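The Slow Comeback of Toast

For most of my life I thought of toast as what you ate when you had given up. Sick kids get toast. College students get toast. You come home at ten at night, the fridge has mustard and half a lemon in it, and you have toast. I never once sat down to it and thought, well, isn't this nice.

Then last December I spent a long weekend in Grakbridge, and I've been a little insufferable on the subject ever since (ask anyone who has to eat breakfast with me).

Grakbridge is a river town, mostly brick, with a good hardware store and a train that comes through when it feels like it. I went because a friend was getting married there. The wedding was lovely. What I talked about when I got home was a place called Pap, down a side street behind the post office, where you can order toast, coffee or tea and that's the whole menu. There is a chalkboard with the breads on it. You pick a bread, you pick what goes on it, you say how dark, and then you wait longer than you think you should have to.

I had a slab of sour rye, dark, with salted butter and plum jam. It came with the butter half melted and half not, so some bites were cold and creamy and some had soaked straight through. I ordered a second one before I finished the first. I'm pretty sure I had jam on my good coat for the ceremony.

So I came home and started paying attention. The first thing I learned is that my bread was the problem. I'd been buying a soft sandwich loaf for years, the kind that squashes down to nothing, and it toasts the way a sponge would. It goes from white to brown with no middle. A loaf with some chew to it, a day or 2 old, behaves completely differently. The outside crackles and the inside stays a bit steamy, and you get those rough little ridges that hold on to the butter.

I buy mine from the Saturday stall that drives in from Statden, and I cut it myself, badly. My slices are thick at the bottom and thin at the top like a doorstop. I've stopped caring. The thin end gets crunchy and the thick end stays soft and it's a whole journey in one piece of bread!

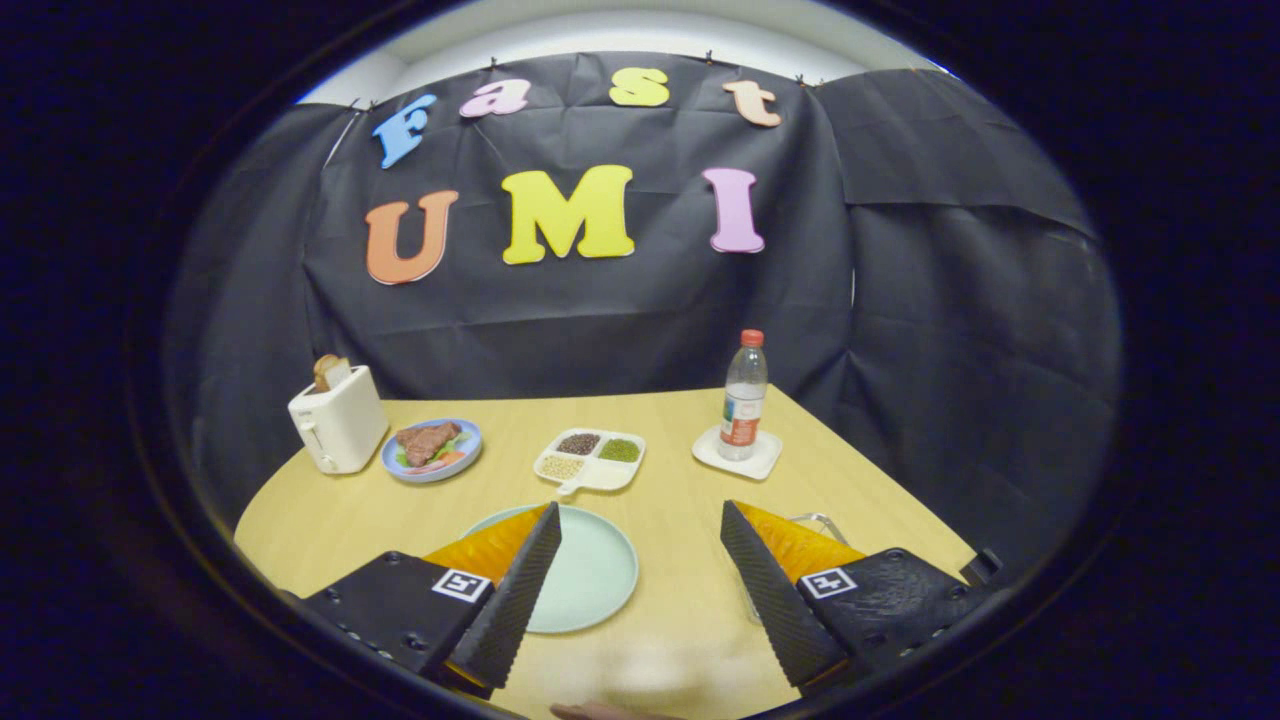

Can you make good toast from frozen bread?

Frozen slices toast very well, as long as the loaf was fresh when it went into the freezer and was sliced first. Put them straight in without thawing, use a lower setting than usual, and give them a second short round if they come out pale.

I came around to the freezer late. My mother froze everything, including a wedding cake that outlasted the marriage, and I think I was rebelling. But I live alone most of the week and a proper loaf is a lot of bread for one person. By Tuesday it used to be a brick. Now I slice the whole thing the day I get it, eat what I want, and bag the rest with the slices fanned out a little so they don't weld together. They do still weld together sometimes. A butter knife and some bad language will sort that out.

Butter is where I get opinionated. It has to be soft, and it has to be salted, and it has to go on the second the toast is out. I keep mine in a dish on the counter all winter and in the coolest cupboard in summer. If you only have fridge butter, shave it with a vegetable peeler and lay the curls on top. They slump down on their own in half a minute and you don't tear the bread up trying to spread them.

I've also been trying toast in the oven, which I used to think was ridiculous. All that heat for two slices! But if you have people over it's the only sane way to do it. I made toast for my whole book group last month, all on one sheet pan, brushed with oil on one side, and it came out evenly brown and all at once. Nobody had to sit there politely watching theirs go cold. I put out ricotta, honey, a bowl of soft eggs and some anchovies that only two of us touched, and it felt like a party. We didn't talk about the book very much.

There is a whole history to this, it seems, and I fell down that hole too. I have an old community cookbook from Jenditz that I picked up at a yard sale, 170 pages with a spiral spine and somebody's gravy on the cover, and it has an entire chapter called "On Toast." Creamed mushrooms on toast. Sardines on toast. Something called Monday Toast, where you warm up the leftover roast in its own juices and spoon it over. I've made the Monday one four times now, and I would serve it to company. The milk toast I made once. I understand it was meant for invalids, and I hope they all recovered quickly and got to eat something else.

What I like about that chapter is how plain it is. The recipes are three lines long, and they assume you know what you're doing and that you're a little tired. One just says to make the toast, heat the beans, and add pepper if you have it. I think about "if you have it" a lot. There is so much fuss in food writing (mine included, I know, I know) and here was a woman in Jenditz telling me supper could be beans and that pepper was up to me.

A friend asked whether all this was just a fancy way of spending more money on less dinner. It's a fair question. A slice at Pap cost more than my entire supermarket loaf used to, and I'm not going to pretend that I'd do it every day. At home, though, it's gone the other way. The good loaf costs more but I eat all of it. The heels become crumbs, the stale middle gets cubed and fried for soup, and I don't throw out half a bag of fuzzy sandwich bread every other week like I used to.

I went back to Grakbridge this spring, with no wedding to blame it on. The train was 50 minutes late and it was raining sideways. Pap had a seeded loaf on the board that wasn't there before, and I had it with cream cheese and a very sharp pickle, medium dark. I sat by the window with my wet shoes off under the table and hoped that was allowed. Then I had the rye again, with the plum jam, and bought a jar of it to take home. It lasted until the weekend.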